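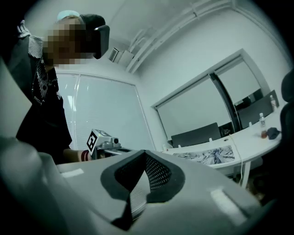

Rayas finas blanco/negro en el cuello, banda rojo oscuro y blanco en la muñeca. Pared blanca.

Flasta: ropa y estampados, notas de la colección

Versión del Mar 25, 2023. Mantiene: Yaw Addo. Etiquetas revisadas por Adom Alhassan.

Qué es
Descripciones cortas de ropa puesta y ropa doblada, en interiores. Color, estampado, zona de la prenda. Nada de tallas ni marcas. 3,000 entradas en total, 2,000 ya revisadas, el resto a medias.

Qué hay dentro
prendas.csv: una fila por prenda
estampados.csv: raya, cuadro, liso, mezcla
zonas.txt: cuello, pecho, puño, hombro, bajo
pendientes/: 300 filas dudosas, no usar todavia

Cómo etiquetamos
Raya fina y raya ancha van separadas. Si el cuello y el pecho llevan tiras distintas, dos filas. Color dominante primero: "negro, blanco" no es igual que "blanco, negro". Texto sobre la tela: solo si se lee entero, si no, poner "ilegible". Telas arrugadas en el hombro: "sin clasificar" salvo que se vea claro si es correa o prenda. Caras tapadas siempre.

Problemas conocidos
- Negro sobre negro: el corte de la prenda se pierde, muchas filas sin bajo.
- 46 filas del lote Dallbridge tienen puño y muñeca mezclados. Por arreglar.
- Lote Flotthorpe: granate y rojo oscuro usados como si fueran lo mismo. Unificar a rojo oscuro.
- Acentos rotos al abrir el csv en Excel. Usar UTF-8.

Uso
Vale para probar buscadores de ropa por descripción y para listas de armario. Para tasar prendas no sirve, no hay nada de tejido ni de estado.

Pendiente
Pasar las notas de Pelkonen (están en papel). Siguiente versión en julio. Dudas con las etiquetas, a Adom; con los ficheros, a Yaw. Mandad el numero de fila, por favor.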